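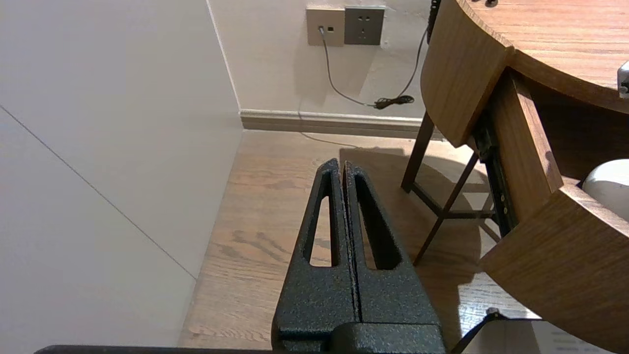 Wood floor, pale wall. Same rules for every room in the house.

Quick ones for floors, walls and the little corner table. Written in a hurry, June is busy.

Sweep before you mop. Every time. Grit under a wet mop is sandpaper. Soft broom, go with the grain, finish at the door so you're not walking back over it.

Mop barely damp. Wring it, then wring it again. If you can see puddles it's too wet, get a dry towel down and shuffle it along with your feet. Kids will do this for free.

No vinegar on a waxed floor. I know your nan did. It dulls the finish over time and then you're up for a re-wax. Warm water and a capful of plain floor soap is plenty.

Scuffs: clean tennis ball, rub lightly. Black heel marks want a dab of baking soda on a damp cloth, then wipe off strait away.

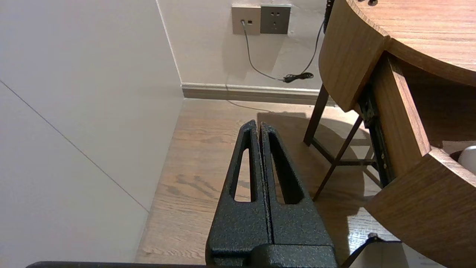 Pale walls

Dust first, dry. A wet cloth on a dusty wall makes grey streaks and you'll be repainting by Christmas. Old pillowcase over the broom head does the high bits.

Wash from the bottom up – sounds backwards, but drips running down a dry dirty wall leave tracks that are a pain to get out. Rinse top down after.

Matte paint marks if you scrub. Go easy, white cloth only (coloured ones can bleed). Test behind a door.

Where the wall meets the floor, an old toothbrush. Or a butter knife with a rag wrapped round it. Lucimara Caldeira up the road uses a paint brush, dry, and hers looks better than mine.

Pencil comes off with a bread crust. Crayon, warm a spoon in hot water, hold it on, wipe. Grease gets cornflour patted on and left 47 minutes while I do the ironing. Probably less would do.
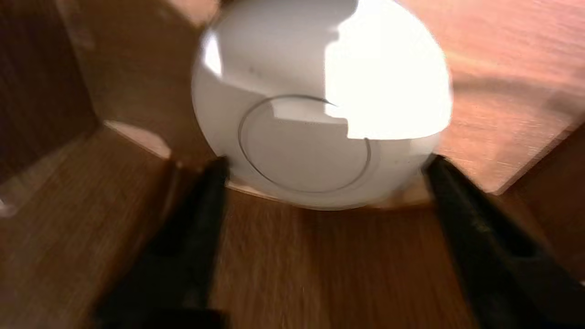
White things that won't stay white

Plastic and painted stuff goes dingy from hands mostly. Drop of dish soap, soft cloth, rinse, dry. Don't go near it with bleach, some plastics yellow worse.

Grooves and seams: cotton bud, twist it as you go. Wooden toothpick for the stubborn bits, never a pin.

Keep round things from rolling away while you clean them by sitting them on a rolled tea towel. Or a roll of tape.

Melamine sponges do work but they're an abrasive. Takes the shine off. Matte stuff only, light hand.

Corner table and phone

Lift the phone, don't drag it. Dust underneath, then along the rim – crumbs and fluff colect there. Dry brush, then a barely damp cloth, then dry.

Spray the cloth and not the phone. Handset first, both ends. Buttons with a cotton bud, hardly damp. Unplug it before you start or you'll ring someone.

Tangled coil cord: unclip it from the handset, hold the phone end, let it hang and spin itself out. If it's gone kinked backwards, wind it round a broom handle the right way overnight.

Wall plates, dry cloth only. No spray anywhere near sockets. 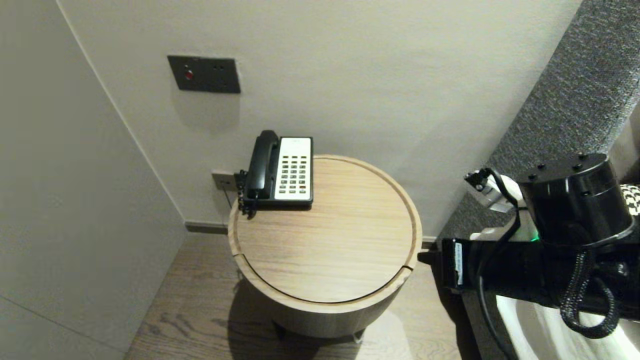 Corded phone on the round table. Mind the cord when you do the edges.

Water rings next time, I've got 6 emails on those already.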